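Filed under: Opinion / College Football

Kneel-Downs, Fake Injuries and the Longest Third Quarter of My Life

I sat through the Salinas game with a blanket, a bad back and high hopes, and I left thinking about one thing. The fake cramp has to go. Salinas ran tempo, Plornitz couldn't get lined up, and three times a defender sank to the grass right as the ball was about to be snapped.
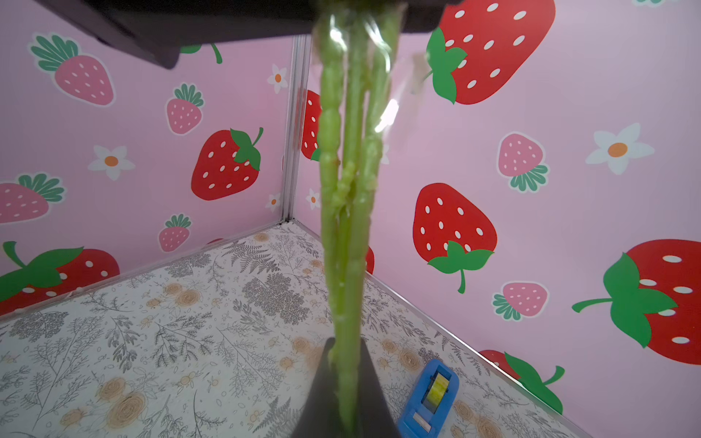 I don't blame the kids. They're coached to do it, and they get a pat on the helmet when they jog back in one play later. A good defensive front should be like those three green stalks wrapped up tight in clear plastic, all held together and hard to pull apart. If yours comes loose every time an offense hurries, work on it in February. Don't go shopping for a free timeout!

My fix is simple. Go down without contact and you sit for the rest of the drive:

- Real injuries still get all the time and care they need.
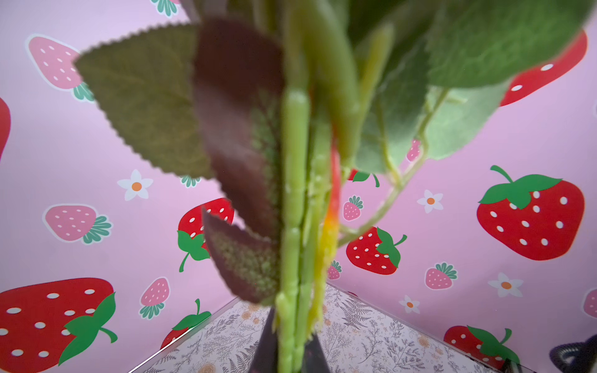
- The coach loses a player he wants out there, so the math changes fast.

- Do it 3 times in a half and it costs you 16 yards - yes, one more than a personal foul, so people remember it.
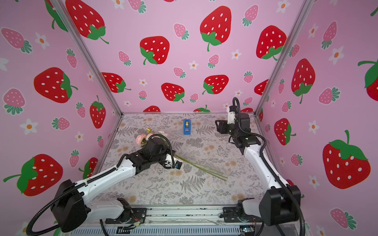 Fans will forgive a lot in this sport. I drove 367 miles for that game and I'd have been fine with a blowout. But I like things to be what they say they are, and a cramp that clears up in forty seconds is about as real as artificial flowers laid out on a gray mat. Pretty enough from the upper deck, I guess. I'm going back for the Rarkico game anyway, blanket and all.

Recent in Opinion
Mikach Bowl Deserves a Better Date
Let the Band Play on Third Down
Why I Still Keep Score on Paper

We use cookies to improve your visit. By continuing to browse you accept our cookie policy.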